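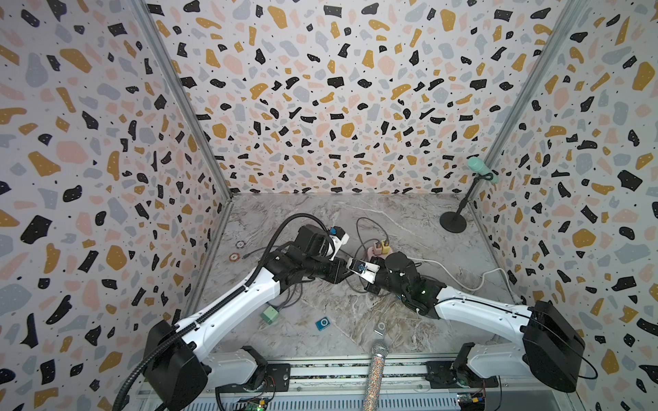

*Back wall and floor, terrazzo and marble patterns.*

**Ticket 1793 – wallpaper order, wrong total at checkout**
Opened by: Paora Pearce, Trimthorpe shop

The customer ordered 22 rolls of the terrazzo pattern. The cart showed the correct price, but the invoice charged for 30 rolls. I cleared the cart and tried again, with the same result.
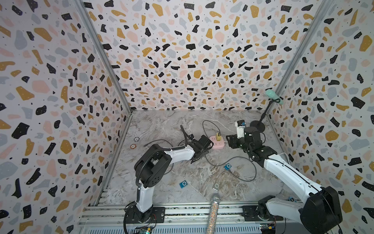
Then I tried with another pattern, and the invoice was correct. So I think the fault is in the product record – maybe the pack size.

**Reply, Lachlan Tamihana:** Pack size was changed in February. I set it back to one roll. Please test again.

**Sat 31 July:** Tested, the total is right. Refund for the customer is still open.

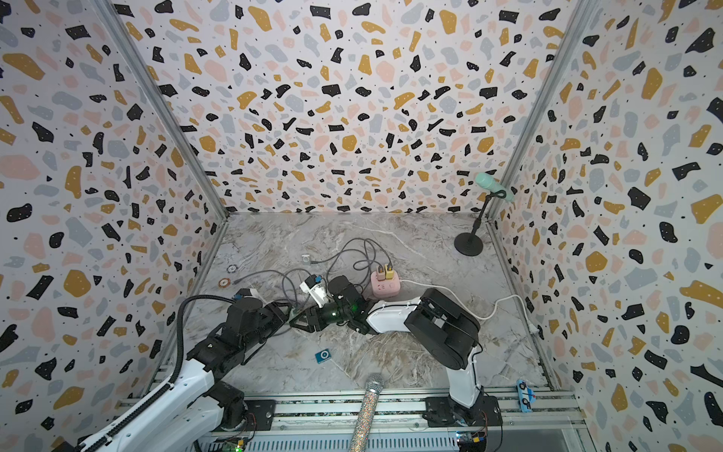

*Terrazzo pattern on the three walls.*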